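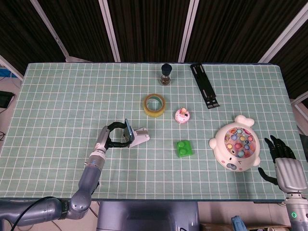
Skonar links mit Zweifingergreifer am Handyständer, rechts die Fünffingerhand

Skonar Zweiarm-Kit, wer hat Erfahrung?

riedl_werkstatt
Moin, hab das Kit jetzt auf dem Tisch, Bild oben. Bestellt mit Greifer links und Hand rechts, Aufpreis für die Hand 289 Euro. Lohnt das oder hätt ich zweimal Greifer nehmen sollen? Will vor allem Kleinkram umsetzen, Klebebandrolle, Baustein, Fläschchen usw. Rückgabe geht noch.

lakeck77
Zweimal Greifer. Immer. Hand sieht gut aus, fertig. Fünf Finger einlernen dauert ewig und danach kippt dir doch alles um.

nobu_g
Seh ich anders. Kommt drauf an was du machst. Handy halten ok, das kann der Greifer. Aber versuch mal mit zwei Fingern so runde Sachen wie den Donut, der rutscht gern weg. Hab die Hand seit Januar, für Knöpfe und Spielzeug zum Draufdrücken super.

lakeck77
Drücken kann der Greifer auch. Zumachen, Spitze drauf, gut.

nobu_g
Ja bei einem Knopf. Bei der weißen Robbe (oder Bär?) mit den bunten Knöpfen rechts im Bild viel Spaß damit. Da willst du einen Finger einzeln ansteuern.

riedl_werkstatt
Robbe, glaub ich. Genau die soll rechts bedient werden. Ok also Hand doch nicht ganz daneben. Wie viele Durchläufe braucht ihr so pro Aufgabe?

nobu_g
Bei mir 224 für Handy in den Ständer, dann wars brauchbar. Mit der Hand deutlich mehr, hab irgendwann nicht mehr mitgeschrieben.

serirus_fan
2000. Kein Witz. Aber ich hatte auch das Licht dauernd anders, selber schuld. Zum Kit selbst: Software mittelmäßig, Anleitung nur englisch, Mechanik top. Beim Support hab ich eine Frau Notburga Gasser gehabt, die hat mir die Kalibrierung am Telefon durchgesagt, ging in 20 min. Dafür volle Punktzahl.

lakeck77
2000 Durchläufe und das nennst du top??

serirus_fan
Mechanik hab ich geschrieben. Lesen.

riedl_werkstatt
Ruhig leute. Nochwas, das Kabel unten am linken Arm macht bei mir eine ziemliche Schlaufe. Normal? Oder kürzer binden?

nobu_g
Normal. Nicht zu kurz binden, der Arm brauch das wenn er sich ganz streckt. Klettband unten an den Sockel, reicht.

lakeck77
Kabelbinder. Klett geht bei mir immer auf.

riedl_werkstatt
Ok, nehm erstmal Klett. Hand behalt ich vorerst, meld mich wenn die Robbe läuft.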